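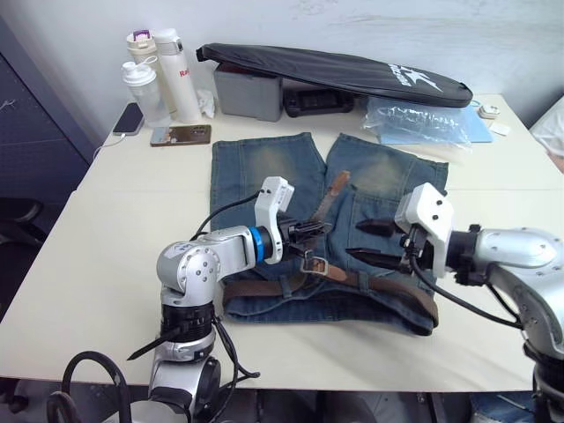 The invitation said the Ghumman plant would open its doors at 9, so I was at the gate by then, along with a long line of people who had mostly come for the discount shop. I had come for the wash house. For years I have been told by clothing companies that the way they fade jeans has changed, that the old stone washing is gone and that a new pair now costs the river next to nothing. I wanted to see a place where this was supposed to be happening, and July 2, 2025 was the one day this year the public could walk in.

First you get a film. It ran long, it had a lot of slow water in it, and it used the word "responsible" so often that the man next to me started nodding along. I learned that Ghumman finishes denim for several labels, among them Bestar, and that the fading line was rebuilt in March. I did not learn what the line replaced, or what happened to the old machines. I asked later and was told they had been "rehomed." If they are fading jeans somewhere else, then the old method has moved down the road, and I would have liked that in the film.

The cutting room was the best part of the tour, and the part with the least talk. A woman was chalking around a stiff card pattern for visitors, and she let a couple of kids have a go on scrap cloth. You could see how much is left over once the curved pieces are marked out. Our guide said the scraps go for insulation. All of them? "As much as we can," she said, and we moved on to the sewing floor, where it was too loud to ask anything.

Then the wash house, or rather a window onto it. Visitors are kept behind glass, for safety, and the glass was steamed up along the bottom. A board beside it said the new line, which the company calls Plondeck, saves up to 2000 gallons a shift. Compared with what? The board didn't say. It could be the old line running at its worst, or a competitor, or a number somebody worked out at a desk. A saving with no starting point is not much use to anyone, and it was printed in letters a foot high. I wrote it down and underlined it.

I will say that the fading itself looks good. The knees on the sample pairs go pale gradually, the way they do after a few summers of real wear, and there were none of those hard white streaks you used to see on cheap jeans. There was a worn pair hung up next to a finished one, and visitors were invited to guess. I guessed wrong. So did the nodding man. But this left me with a question I kept turning over on the bus home - if the jeans start out looking five years old, how many years do they have left?
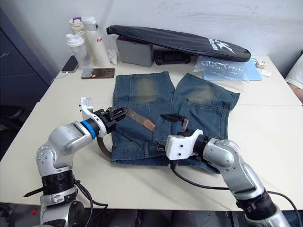 Naheed Soomro put it more bluntly over tea in the canteen: she had bought two pairs faded this way and both had gone at the knee before the second winter, while a dark, stiff pair from the same shop was still going. Her view was that nobody should pay extra to have the first half of a garment's life used up in a factory. I can't prove her right from two pairs of jeans. I did put the point to our guide, who said the cloth passes a strength test after fading. I asked to see the results and was given a card with an email address on it.

The last stop was the repair corner, run by an outfit called Grarkero. They patch and darn for a flat fee, and on the day they were doing it free for the first 200 people. The work was neat, done from the inside with a close zigzag stitch, and the line for it was longer than the one for the shop. This was the one thing I saw all day that will clearly keep jeans in use for longer. It had been given a folding table by the exit, between the coat racks and a stack of chairs.

If you go next year, go early and skip the film. Wear flat shoes, as the sewing floor is reached by metal stairs. Bring something that needs mending. The tea is fine, the sandwiches are not, and the last bus back to town leaves before the shop closes.

I have written to the address on the card with two questions, the starting figure for the water and the strength test. No answer so far.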